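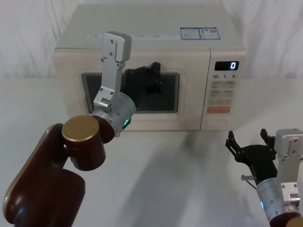

4.2 Living with the Rundard kit

We bought the two-arm Rundard kit with our own money, so I feel free to grumble a little. Our first job for it was the one every reviewer seems to skip: kitchen appliances. Figure 3 shows the microwave task, with the left gripper up at the door and the right one open over by the control panel.

Setup took us most of a morning. The Wison control software found both arms on the first try (I was shocked!), but the calibration routine kept timing out until we went back to the April release. After that we logged 1,724 attempts with the stock fingers and 398 with a softer set from Bunting. I liked the Bunting fingers a lot for pushing buttons, much less for anything that needed a firm pull. They bend, and then you're chasing the handle.

Of the stock-finger attempts, 1,347 ended with the door open and nothing knocked sideways. Most of the misses came from the policy pressing a hair too high on the door release, and I blame our demonstrations for that more than I blame the arms. Dark glass was hard on our depth estimates too, so we ended up leaning on color alone for the approach.

Would I buy it again? Yes, for a lab like ours at Brekelness, where somebody is always around to tighten a screw. The manual is thin and the spare parts list is thinner, and I'd want both fixed before I handed the kit to a class of first-years. Grip force is a separate story, and we get to it in Section 4.3.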